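In praise of plain white paint

I've spent a fair bit of my life sitting at big junctions, and I've come to the view that the most useful thing out there isn't the lights, or the signs, or the clever little voice on your phone. It's the paint. Good old road paint, which we drive over all day long and never once thank.

Take the crossroads I go through on my way to the Ovico shops. It's a great wide sea of asphalt, and without the markings I wouldn't have the faintest idea where to put myself. With them, people sort themselves into queues and (mostly) keep out of each other's way. I find that rather lovely! 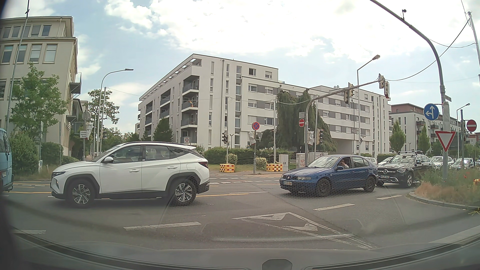
Yellow temporary lines and a tired old give-way triangle, sharing the same bit of road.

My grumble is with the wear. A crisp white line is a polite instruction, but a faded one is more of a rumour, and once the yellow temporary stuff goes down as well you're left choosing between two sets of advice. I wrote to the Drismont roads office about it in April and got a reply 16 days later, thanking me for my interest in resurfacing. I hadn't mentioned resurfacing.

And arrows! I do love an arrow, but please let me have it early. If I only find out I'm in the turning lane when I'm nearly on top of the turn, I've got two choices, and both of them annoy somebody. The dotted guide lines that carry you round through a gap are much kinder, and I'd have them at every big junction going.
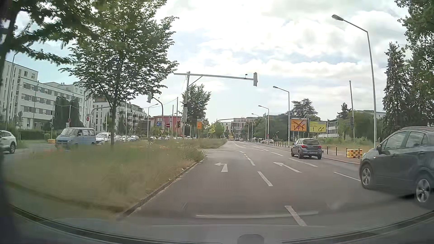
What should you do if you spot the arrow too late and you're in the wrong lane?
Go where the arrow sends you and turn back when it's safe; the detour costs a few minutes and a last-second swerve can cost a lot more.

I ride a bike as well as drive, so I've got a foot in both camps. From the saddle, a big junction feels twice the size, and two rows of dashes leading you over to the other side are a real comfort. They won't stop a car, I know that. They do tell everyone that a bike is meant to be there, and I sit a bit easier for it.

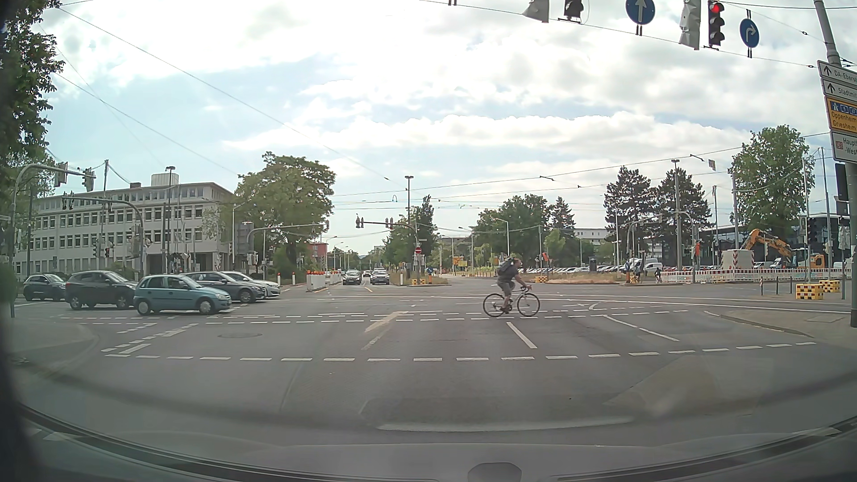
Drismont, May 7, 2026

There's talk of new signs on the Bielecka side, nine of them, and I'm sure they'll be very smart. I'd swap the lot for a few tins of white paint and somebody with a steady hand. Start with the bike crossings, then the triangles, and do the arrows after that.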